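Start | Projekte | Förderung | Berichte | Kontakt

Zwischenbericht an die Förderstelle: Aufarbeitung von Kleinmaterial in der Werkstatt Boltau

Seit dem letzten Bericht sind wir ein gutes Stück vorangekommen, und die Freude darüber ist im ganzen Haus zu spüren. Der Materialraum in Boltau ist bis auf das hintere Regal durchgesehen, die Arbeitstische sind aufgestellt, und seit Oktober wird dort regelmäßig sortiert und geputzt.

Stand der Arbeiten

Übernommen haben wir rund 70 Kisten mit Restmaterial aus der Auflösung des Lagers Tadolness. Der Inhalt war bunter als erwartet: Drahtreste, Folien, Stoffabschnitte, Klammern, Gummimatten, dazwischen immer wieder Teile, die noch völlig in Ordnung sind. Acht Kisten gingen ungeöffnet weiter an Hadgu, weil sie laut Beschriftung nur Elektrokleinteile enthielten und dort ohnehin gebraucht werden.

Der Ablauf am Tisch hat sich inzwischen gut eingespielt. Erst wird ausgepackt und grob getrennt, dann abgewischt, dann nach Größe und Biegsamkeit abgelegt. Flache, biegsame Stücke stellen wir im Regal hochkant, liegend verziehen sie sich zu schnell – das haben wir bei der ersten Ladung gelernt. Draht kommt in flache Schalen, auch verbogene Stücke. Gerade diese kurzen Enden sind beim Modellbaukurs beliebt, damit hatten wir nicht gerechnet!

Arbeitsplätze

Aus den bewilligten Mitteln haben wir zwei Tische mit hellen Holzplatten angeschafft. Sie stehen so, dass vormittags viel Licht darauf fällt. Für dunkle Folien ist das ideal, Kratzer und Knicke sieht man auf dem hellen Untergrund sofort. Bei blankem Draht blendet es gegen elf Uhr allerdings manchmal, deshalb möchten wir am Fenster noch ein einfaches Rollo anbringen.

Als Putztücher verwenden wir weiße Tücher mit feiner Struktur. Sie nehmen Staub gut auf, und man erkennt rasch, wann ein Wechsel fällig ist. Gewaschen wird im Haus.

Eine schwarze, biegsame Folie und ein weißes Tuch über der hellen Tischplatte, darauf ein kurzes Stück gebogener Draht:
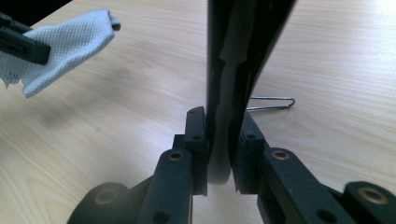
Zusammenarbeit mit Wuvow

Wuvow hat zugesagt, die sortierten Folien und Matten abzunehmen und an Bastelgruppen in der Region weiterzugeben. Eine Probelieferung ist bereits drüben, die Rückmeldung war sehr erfreulich. Gewünscht wird künftig eine Angabe zur Dicke. Das nehmen wir gern auf und legen dafür eine Messlehre an jeden Platz.

Nächste Schritte

– hinteres Regal leeren und die Schalen für Draht beschriften
– Rollo am Fenster montieren
– Ausgabeliste für Wuvow um die Dicke ergänzen
– Restmittel für weitere Ablageschalen verwenden, Kostenaufstellung folgt mit dem Schlussbericht

Für die Verlängerung um zwei Monate bedanken wir uns sehr. Ein Besuch in Boltau ist jederzeit möglich, am besten vormittags, wenn an beiden Tischen gearbeitet wird.

Teilen | Drucken | 2 Kommentare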